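Pruvitness Property Alerts, four months in
September 13, 2025

I pay for too many real estate newsletters already, so I put off trying Pruvitness until July of last year and then quit after a week. This spring I gave it a longer run. The pitch is simple: draw a box on a map, and it mails you every sale, permit and zoning filing inside the lines. My box covered Grarnwood and the blocks on either side of Laing Street.
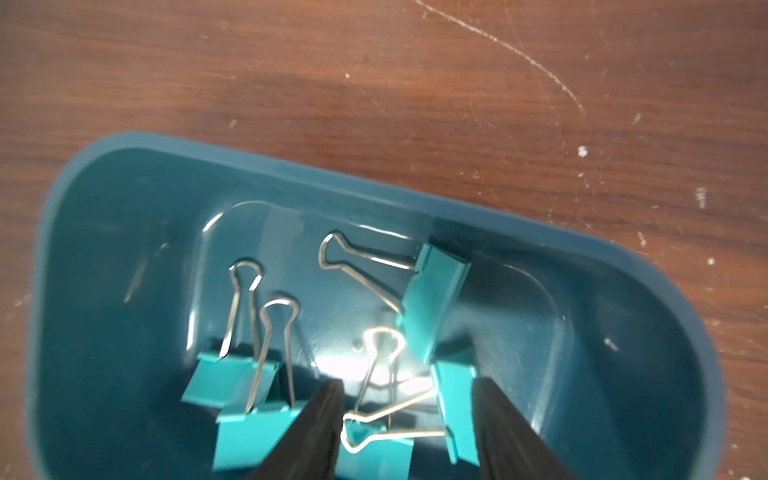
Sales are the part it gets right. A 74-unit apartment building in Grarnwood showed up in my inbox with the price, the price per unit and the lender, and it matched the deed when I looked it up. Permits are another story. One alert announced "major interior renovation" at a small office building, and the filing behind it was for refinishing built-in furniture. I have a wooden tabletop with a pale scratch curving across it and the finish rubbed off in patches, and by that standard I am a major renovation too. There is no way to filter by job value, so you scroll past a lot of this.

Zoning is worse. The proposed hotel at 767 Harnatby Avenue was on the neighborhood council agenda well before Pruvitness sent me anything, and when the alert came it had the wrong number of floors. I reported it. The listing still hasn't been fixed.

The company says it tracks 2000 sources. I would like to see the list. In my area the alerts link back to the same 4 over and over, and three of those are free public websites with their own email signups.

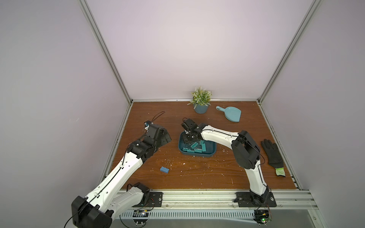
Two robot arms over a wooden tabletop, with pale panel walls behind.

The map is slow on a phone and fine on a laptop. Exporting to a spreadsheet works, although addresses come out in all caps and the parcel numbers lose their leading zeros, so plan on cleaning them up by hand. Support answered me once, politely, with a link to the page I was complaining about.

If you buy or broker small apartment buildings, the sales alerts may cover the fee. For permits and zoning I'm back to reading agendas, and I've let my renewal lapse.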